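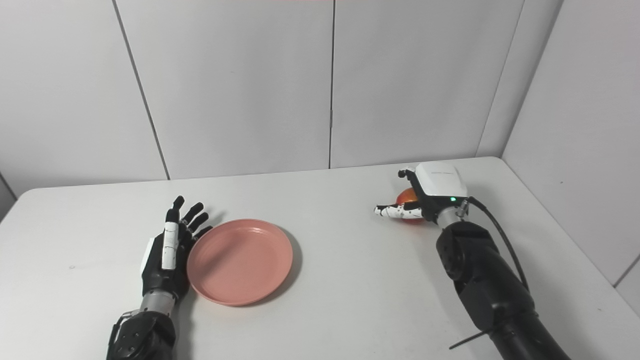 Chapter 2

The Plate

Before there is a meal there is a plate, and before there is a plate there is an argument about which one. Most households settle the matter by reaching into the cupboard and taking whatever is on top. Hotels, canteens and hospitals can't do that, or at least they can't do it for long, and a good deal of what follows is about why.

Chapter 1 dealt with the table: its height, its covering, and the mysterious force that makes one leg shorter than the others. We now move up by the thickness of a tablecloth. The plate is the first thing laid and usually the last thing thought about. Students who arrive on a catering course hoping for sauces are often put out to find a whole chapter on crockery. They are asked to be patient. Sauces need somewhere to go.

2.1 What a plate is for

A plate does four jobs. It carries food from one place to another. It keeps the food off the table. It marks out what belongs to one person, so that the person in the next seat has to lean over visibly in order to steal it. And it frames the food, which is a polite way of saying that it affects how hungry people feel when they look at it.

These jobs pull against each other. A deep dish carries well and frames badly, as anyone knows who has tried to admire a fried egg at the bottom of a bowl. A flat slab of slate frames beautifully and lets the peas go where they like. The ordinary shallow plate, with a flat base and a raised rim, is a compromise between the two, and has lasted as long as it has by being slightly dull in every respect.

The parts have names, and you will need them. The well is the flat area in the middle, where the food sits. The rim is the raised edge. On some plates there is a broad, nearly level border between the two, called the rail or the shoulder, depending on who trained you. On others the wall simply curves up from the well and stops. The foot is the ring underneath, and it is the part that scratches your table, and the part where water collects in the dishwasher so that it can run down your sleeve later.

2.2 Shape

Round plates stack, turn and forgive. You can set one down without looking and it will be the right way round. A square plate has to be lined up with the edge of the table, and with its neighbours, and with the other square plates in the room, and a waiter who sets 30 of them before lunch will have opinions on the subject. Square plates also chip at the corners, there being no corners on a round plate to chip.

Oval plates were made for fish and are now used for anything. They take up more of the table than they seem to in the catalogue. Novelty shapes (leaves, shells, the outline of a cow) are not covered in this book.

2.3 Colour

For a long time the trade answer to the question of colour was white, and there was no second question. White shows that a plate is clean. It also shows that a plate is not clean, which suits the diner better than the kitchen. It goes with every food except rice, cauliflower, white fish and mashed potato, all of which vanish on it, and which one long-lived hospital menu managed to serve together every Thursday.

Coloured plates come in and out of fashion. The soft pinks and corals are kinder to pale food than white is, and they give a plain white table something to do. They are less kind to ham. Blue is said to put people off eating, though it has never been known to work on anyone's uncle. Dark plates look very smart until they meet a metal fork, after which they look like a skating rink.

A useful rule for beginners is to put the plate on the table it will be used on, in the light it will be used in, with nothing on it at all, and look at it for a minute. If it looks wrong empty, gravy will not save it.

2.4 Surface

A glossy plate reflects the lamp above it. A matte one doesn't, and seems quieter on the table as a result. Against that, matte surfaces hold on to marks, and beetroot in particular regards them as a guest book. Plastic plates in a matte finish are common wherever plates are likely to be dropped, such as nurseries, gardens and student kitchens. They are light, they bounce, and they don't keep food hot for any length of time worth mentioning.

2.5 Two cases to keep in mind

We shall return throughout the chapter to a pair of dining rooms. The Wulberg is a small hotel with 14 tables and a great fondness for heavy white china. The Zimader canteen feeds a factory in two sittings and bought its plates by weight. Neither is perfect. The Wulberg's staff have strong forearms and a steady trickle of breakages; the canteen's plates slide about if you cut anything tougher than an omelette. As you read, try to decide what you would change in each, and what you would leave alone because changing it would mean another meeting.

Before you go on

Take one plate from your own kitchen. Find the well, the rim and the foot. Set it on the table and walk round it. Then spend 15 minutes writing down which foods it flatters and which it doesn't. Bring the notes to the next session, and the plate too if it will survive the bus.

Section 2.6 begins with stacking.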